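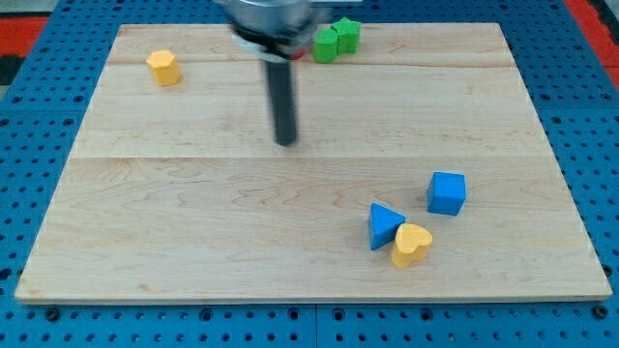 # 请把黄色的心推到左边去

Unda 到货时分装在两只箱子里，说明书单独占了一个纸袋，70 页，纸很好。第一页是祝贺，第二页是警告，第三页又祝贺了一遍。到第九页才出现机械臂这个词，在那之前它一直被称作“您的新同事”。我在这一行写了不少年评测，收到过许多新同事，其中有一台扫地机至今还住在我家沙发底下，我们互不打扰。

这位新同事的工作是推积木。您在键盘上敲一句话，或者对着麦克风说一句话，比如“把绿色的星星推到圆柱旁边”，它就垂下一根圆头的深灰色长杆，把绿色的星星往圆柱旁边推。它没有手指，不抓，不捏，不举，遇到障碍也不会跨过去，只会绕。制造商 Trodunura 管这叫“以语言驱动的桌面操作教学平台”，销售人员管这叫“入门”，我母亲在电话里听完我的解释以后，问我报社是不是不太景气。

整套东西按月出租，每月 500 欧元，最短租期 8 周，运费另算，押金另算，蓝色的多孔台面可以换成自己的桌子，但换了就不享受上门校准。面向的客户写得很宽：职业学校、大学的机器人课程、企业培训部门，以及“对未来怀有好奇心的团队”。我们编辑部对未来的好奇心主要集中在下个季度，不过主编还是签了字。

## 在 Ulloa 的一间教室里

我没有把它装在编辑部。编辑部的桌子承受不起，楼下的邻居也未必承受得起。Trodunura 在 Ulloa 有一处培训场地，是原来的一所职业学校，走廊里还挂着焊接安全须知，厕所里的镜子高得只适合篮球运动员。负责接待我的是 Nele Geerts，她的名片上印着“客户成功”，我问她客户失败归谁管，她说也归她。

她做事利落，讲话也利落，唯独在谈到机器时会稍稍放慢，像在介绍一位脾气有点怪的亲戚。“它能听懂的话比您以为的多，”她说，“能做到的比它听懂的少一些。”我把这句话记在本子上，后来证明整篇评测差不多可以只登这一句，可惜稿费是按字数算的。

装配花去了整个上午。说明书要求先固定台面，再固定机械臂，再摆木板，再接线，再开机，顺序不可颠倒。我们颠倒了一次，木板先上去了，结果台面边上有一颗螺丝被它盖着够不到，只好又搬下来。木板是浅色的枫木，沉得出乎意料，表面打磨得比我家餐桌好得多。Nele 说木板单独也卖，有客户买回去切奶酪。我当时以为她在开玩笑，午饭时食堂端出来的奶酪拼盘让我不那么确定了。

校准程序倒是省心。长杆会自己依次去点台面上的几个位置，每点一下，屏幕上的小圆圈就变成绿色，全绿之后响一声铃。铃声是酒店前台那种，很殷勤，关不掉。Trodunura 的论坛上有人为此写过一封很长的抗议信，官方回复说已经转达给声音团队。一家卖机械臂的公司居然有声音团队，这件事我想了一路。

## 积木的政治

随箱附带 8 块积木，形状各不相同，颜色只有 3 种：黄、绿、蓝。颜色少而形状多，是有意的。您若说“把蓝色的那块拿过来”，它就得判断您指的是立方体还是三角块；您若说“心形的”，它就没有借口了。教材里管前一种叫“欠指定的指令”，管后一种叫“充分指定的指令”。我结婚这些年收到的大多是前一种。

我那几天常用的是黄色的六角柱和黄色的心，绿色的圆柱和星星，蓝色的立方体和三角块，都是木头的，漆得鲜亮。剩下的留在盒子里，怕分心。Nele 建议新手从两块开始，我一上来就全摆了，理由是我来这里是写稿，不是学习。她没有反驳，只是把椅子往后挪了一点。

第一条指令我准备得很隆重，前一晚在旅馆里就想好了：“请把黄色的心推到左边去。”左边，谁的左边？屏幕上弹出一个小框，问我是以操作者为准，还是以机械臂为准。我选了操作者。它又问，是推到木板的左边缘，还是推到其他积木的左侧。我选了边缘。它又问，是否需要接触边缘。到这一步，我已经对黄色的心失去了感情，随它待在哪里都可以。

这种追问可以调。设置里有一条滑杆，一头写着“谨慎”，一头写着“果断”，出厂时停在谨慎那头，紧得像拧上去的。往果断那头拨一点，它就只在真正犯难的时候问；拨到底，它什么也不问，您说左边，它便朝它认为的左边推过去，干脆得让人想起某些出租车司机。我试了一整天以后，把滑杆停在偏谨慎的三分之一处，此后再没动过。教材里建议让学员自己去找这个位置，说是“最有价值的课堂讨论之一”。我信。任何一个办公室，只要把这条滑杆摆到桌上，都能讨论到下班。

## 推，是一门手艺

在看过 Unda 之前，我以为抓取难，推动容易。小孩先会推后会拿，猫则一辈子只研究推，并且专攻桌子边缘这个方向。坐下来看了几天，我的看法有所松动。

推一个立方体，杆子顶在面的正中，它就直走；偏一点，它就转。推圆柱，顶在哪里都行，可它也因此不肯告诉您它朝着哪个方向，杆子稍微一歪，它就从旁边滑开，像宴会上不想跟您说话的人。星星最麻烦，杆头会滑进两个角之间的凹处，进去以后推得很稳，想换个方向却要先退出来，绕半圈，再从另一个凹处进去。心形有一个天然的凹口，Trodunura 的工程师显然很喜欢它，教材第二章几乎整章都在讲怎样利用心的凹口。那一章的标题叫《从心出发》。译者没有署名。

Unda 推东西的方式是一小段一小段的。推一下，停，看，再推一下。这种停顿起初让人着急，恨不得伸手替它完成；看久了，反倒觉得它比大多数人诚恳。偶尔它判断错了，把三角块推得横了过去，就停下来，比平常停得久一些，然后绕到另一边重新来。Nele 说那段时间它在重新规划。我宁愿认为它在难为情。

需要说明的是速度。宣传册上写的是“流畅的实时交互”，这几个字里我愿意保留“交互”。简单的一句话，一块积木挪一小段路，等待的工夫够您喝一口咖啡；“把所有积木按颜色分开”这样的要求，够您去把咖啡煮出来。积木挤在一起时更慢，它得先把外面的拨开，才能够到里面的，而拨开的那块常常又滚进了另一堆。有一回蓝色的三角块和黄色的心挨着，我要它只动三角块，它围着这一对转了很久，最后从一个我没料到的角度轻轻一顶，三角块出来了，心跟着歪了半边。屏幕上显示：任务完成。我认为任务完成得很像调解离婚。

## 说话的学问

评测里最花时间的一部分，是跟它说话。它接受的语言有好几种，中文排在菜单的末尾，旁边标着“预览”两个字。软件是第 3 版，据说第二版的中文会把“推到一块儿”理解成推到“一块”旁边，然后反问您哪一块。新版改好了。新版现在的毛病是太懂礼貌，凡是句子里带“请”字的，它执行前都会先显示一句“好的，乐意效劳”，不带“请”字的就直接做。也就是说，对它客气要多花时间。我没有从中引申出任何道理，只是后来不再说请了。

下面这些话我都试过，按结果的体面程度排列：

- “把绿色的圆柱往下挪一点。”挪了，一点的分寸拿捏得很好，比我家里任何人都好。
- “让立方体离三角块远点。”它把立方体推开了。我本想让它推三角块，不过话里确实没说。
- “黄色的凑一对。”六角柱和心从木板两头被慢慢赶到中间，过程漫长，结局圆满。
- “收拾一下。”它问我收拾的标准。我说整齐就行。它问整齐的标准。
- “随便。”它停了一会儿，回到起始位置，响了一声铃。

最后这一条我反复试过几次，每回都响铃。Nele 说这是设计如此，没有可执行的目标时，系统会回到安全位置。我问她，铃声是不是也算安全措施。她说她会转达给声音团队。

有一处我认为做得真好，值得从戏谑里拎出来正经夸一句：中途改口。长杆正在推，您插一句“不对，再往右”，它不会把原来的动作做完再理您，而是就地收住，改道。别的教学套件我用过几种，大多数在动手之后就进入一种崇高的耳聋状态，您得等它错到底，再从头来过。Unda 可以一边做一边听，您能像指挥人倒车那样指挥它：往左，往左，再往左，好，停，过了，回来一点。这个过程有种说不出的愉快，我为此在教室里待到保安来关灯。他站在门口看了一会儿，问能不能让他也说一句。他说的是“把星星给我”。杆子把绿色的星星推到了离键盘最近的木板边上，停住了。保安很满意，灯又多亮了半个钟头。

## 一位不太满意的老师

厂商请我去看厂商自己的教室，自然样样顺当，所以我另找了一位租过整期的用户。Pirjo Ahonen 在一所职业学校教自动化，学校租过 Unda 一个 8 周的租期，期满没有续。我在电话里问她为什么，她先叹了一口气，叹得很有条理。

“学生喜欢，”她说，“问题就在这里。第一周他们喜欢得不得了，全班都在让它推积木，没有人写作业。第二周他们发现可以对它说脏话，它会问脏话的标准。”

她真正的不满在别处。Unda 的软件把几乎所有东西都藏在那句话后面：您说话，它干活，中间怎么从一句话变成一串动作，界面上只给看一条进度条。教材承诺有“专家视图”，打开以后能看到系统认出了哪块积木、打算往哪里推，画得也漂亮，可是只能看，不能改。“我教的是将来要去车间里修这些东西的人，”Ahonen 说，“我需要他们看见它怎么错，然后伸手进去改。给他们看一张好看的图，他们就会变成会欣赏图的人。”

她后来改租了 Okix 的套件。那一套我也在别处用过，长相比 Unda 寒酸得多，配的软件界面像二十年前的报税程序，不懂人话，动作得一条一条写。可它全是敞开的，哪个参数都能动，动坏了也由您自己负责。Ahonen 说学生们一开始抱怨得厉害，现在抱怨得比较专业了，她把这当作教学成果写进了报告。

我把这番话转给 Nele。她没有辩解，说专家视图的编辑功能在计划里。我问计划到哪一步了。她把滑杆往谨慎那头拨了拨，我是指她说话的方式。

## 账单与脚注

租金每月 500 欧元，看上去不贵，合同的脚注则另有看法。上门校准头一次免费，此后收费；语音识别要联网，断网时只能打字；积木丢了可以补，但只能整套补，单独缺一颗星星，也得把立方体们再请一遍。Nele 承认最常丢的就是心形那块，学员们会把它揣走。Trodunura 对此不是没有对策，新一批的心在底面刻了字，刻的是“请归还”。据说丢得更快了。

备用长杆随箱附了一根，包在泡沫里，我到走也没拆开。杆头是圆的，磨损后可以更换，这是整套设备里最便宜的零件，也是唯一一个在网店里能直接下单的。其他零件都得写邮件，邮件的回复很快，内容往往是问您是否已经读过说明书的某一页。

场地方面，地要平，光要匀。教室朝西，傍晚太阳斜照进来，木板上一片晃眼的亮，它认黄色积木的把握明显下降，专家视图里那块六角柱旁边冒出来一个问号。拉上窗帘就好了。说明书对窗帘只字未提，却用整整一页讲如何给台面除尘。多孔台面的确积灰，孔里尤其积，积木的漆屑、咖啡渣、一位前任学员的耳钉，都在里面。耳钉我交给了 Nele，她打开抽屉，里面已经有一小盘。

噪声不大。机械臂运行起来是一种低低的嗡声，像隔壁在用电动牙刷，久了就听不见，只剩下铃。

安全方面，套件的力限得很低，我把手指搁在木板上让它推过来，它碰到就停了，屏幕上写着：检测到意外物体。被一台机器称作意外物体，在我这个年纪已经算不上冒犯。说明书不许这么试，我照例替读者试了，请读者不要替我再试一遍。

## 到底谁该租

如果您的团队里有人从没碰过机器人，而且以后也不打算去修机器人，只是需要知道跟这类东西打交道是什么感觉，Unda 相当好。它能在一个下午里让人明白一件不太容易讲清的事：话说得含糊，活就干得含糊。我见过一家物流公司的培训部来 Ulloa 上半天课，几位主管轮流坐到键盘前。头一位敲的是“把那个弄过去”，敲完以后自己先读了一遍，删了，重敲。教室后排有人笑得很大声，我猜是他的下属。

如果您教的是 Ahonen 那样的学生，请等专家视图能编辑了再说，或者去用 Okix，再买一包止痛片。

如果您只是想要一样好玩的东西，那么每月 500 欧元可以租到许多别的好玩的东西，其中不少还会抓。不过我得承认，在 Ulloa 的最后一天，所有测试项目都做完了，我又多坐了一阵，没有记笔记，让它把蓝色的和蓝色的放在一起，绿色的和绿色的放在一起，再分开，再换个地方放在一起。没有任何用处，也没有人催。外面走廊里有人推着清洁车过去，轮子响得很，它照样推一下，停一下，看一眼。

至于购买，目前只租不卖，Trodunura 的说法是“硬件迭代较快”。翻译过来就是旧的会被收走，换一台新的同事给您，铃声不变。我问过能不能单买那块枫木板，Nele 给了我一张价目表。比奶酪贵，比我家餐桌便宜。

### 评测小结

**产品：** Unda 桌面操作教学套件，软件第 3 版，制造商 Trodunura

**价格：** 每月 500 欧元，8 周起租，运费与押金另计

**箱内：** 机械臂一台，长杆一根及备用一根，蓝色多孔台面，枫木板，积木 8 块，说明书 70 页

**喜欢的地方：** 改口时反应很快；积木和木板的做工；追问的尺度可以自己调；停下来看一眼再推的那股耐心

**不喜欢的地方：** 专家视图只能看；太阳一斜就认不准黄色；补积木得补整套；铃

**适合：** 企业培训、公开课、初次接触者、夜班保安

**不适合：** 要拆开来教的课程，以及赶时间的人

*评测套件由厂商在其 Ulloa 场地提供，旅费与食宿由本刊承担，奶酪除外。价格与软件版本以 2024年4月3日为准。截稿时我们收到 Trodunura 的邮件，称声音团队已着手处理铃声问题，下一版将提供两种铃声供用户选择，仍不能关闭。*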